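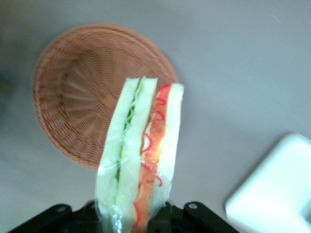

A shallow woven basket with a braided rim.

Cleaning and Caring for Wicker Baskets

Posted Sunday, March 17, 2024 by Panya Jaidee

Baskets collect dust in a way bowls and boxes don't. Every crossing in the weave is a small pocket, and crumbs go straight into it. Most baskets in most kitchens can be cleaned in ten minutes with things already in the house.

Regular dusting

Turn the basket upside down over the sink or a sheet of newspaper and tap the base with your hand. Then use the soft brush on the vacuum, following the direction of the strands. For the braid around the rim, a dry paintbrush or an old toothbrush gets in better than any cloth. Start at the center and brush outward.

Once a month is plenty for a basket that holds fruit or napkins. One that holds bread needs it every week.

Washing

Unpainted willow, rattan and reed can all take a little water. Paper rope and seagrass should only be wiped with a barely damp cloth. If you don't know what you have, treat it like seagrass.

Mix one teaspoon of dish soap into a quart of lukewarm water. Dip a cloth, wring it out hard, and wipe the inside first. Change the water when it turns gray. Wipe again with plain water and blot with a towel. Don't soak the basket, and don't put it in the dishwasher.

Dry it upside down on a rack, away from the radiator. A fan helps. Leave it a full day before you put anything in it – the base is always the last part to dry.

Mold and smells

For gray or white spots, mix equal parts white vinegar and water, dab it on with a toothbrush, wait five minutes and wipe off. Do this outdoors if you can. For a musty smell with no spots, close the basket in a paper bag with an open dish of baking soda for two days.

If spots come back twice in the same place, the strands are soft inside and the basket should not hold food again.

Loose ends and snapped strands

A loose end can usually be tucked back. Dampen it with a wet cloth for ten minutes so it bends, then push it under the next strand with a blunt knitting needle. Put a drop of wood glue on it and hold it with a clothespin overnight.

Trim sharp bits with nail clippers. Scissors tend to split the strand.

Squashed rims

Mist the bent part with water, shape it by hand, and tie it in place with kitchen string until it dries. Kimutai Makokha wrote in to suggest setting a round basket over an upturned mixing bowl of the right size, and this works well.

Storing

Stack baskets with a sheet of tissue between them, largest at the bottom. Skip plastic bags, which trap damp. An old pillowcase keeps dust off and lets air through.

Next in November: oiling wooden spoons and cutting boards.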